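Course handout, unit 5: Choosing a hand-held gripper kit for kitchen tasks
Prepared by Meirion Owen
Nov 9, 2024

In the last unit we compared robot arms. Today we stay with a smaller product, the Brevex hand-held gripper kit, which our lab is considering for the May term. You hold it in your hand and do the task yourself, and the camera on it records what the fingers do. No arm is needed at this stage.

What is in the kit
One gripper with 2 fingers, one camera mount, a set of spare fingers and the recording software. The price on our offer is 1,615 dollars. The camera is not included, please remember this when you compare with the Edden kit, where it is.

Fingers
The fingers are long and become narrow at the tip, with teeth on the inner edge. Each one sits on a block which carries a square marker. From the two markers the software calculates how wide the gripper is open. If a marker is dirty or covered by your thumb, the opening value jumps, and the recording must be repeated. The Lytvynenko gripper measures the opening with a sensor in the handle. I find this more comfortable, but it is one more part that can fail.

Tasks for the review
Each group records 17 attempts for every task. We use the same tasks as in the Hindum exercise: put a cup on a shelf, close a drawer, take food out of a microwave.

The microwave task is the most difficult of the three. The side walls leave little space for the wrist, and the fingers must come from both sides of the food before they close.

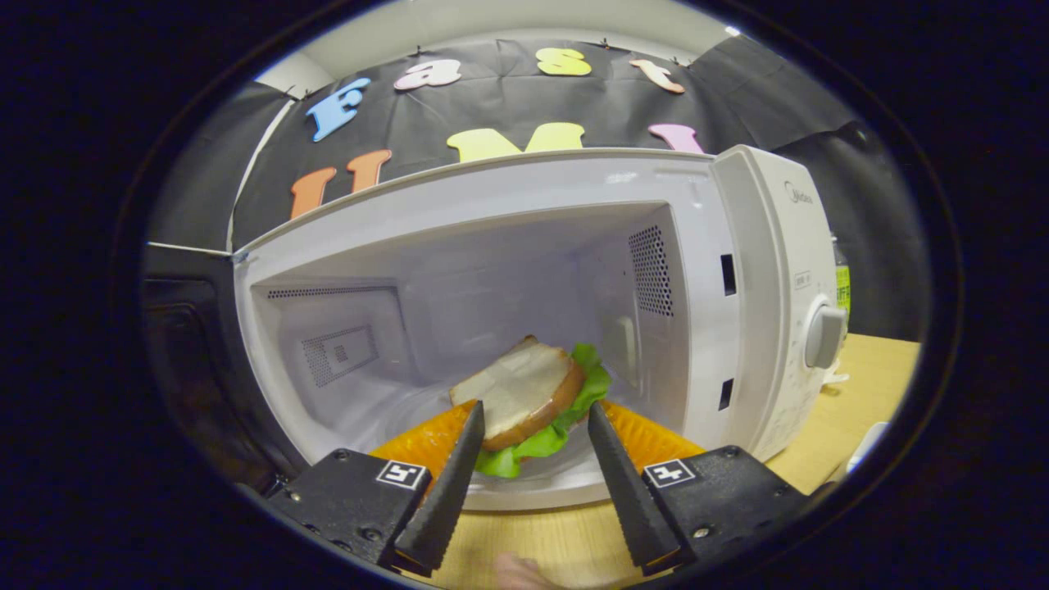
With soft food such as a sandwich, close slowly and stop when the bread begins to give. A fast closing pushes the top slice away from the filling. Do not lift by the plate in this task, we want to compare the grip on the food only.

Questions for your report
Is the view of the fingertips good enough at the moment of contact?
How tired is your hand after the full set?
Would you accept the Brevex price without a camera?

Please write two pages at most. Tables can be added at the end.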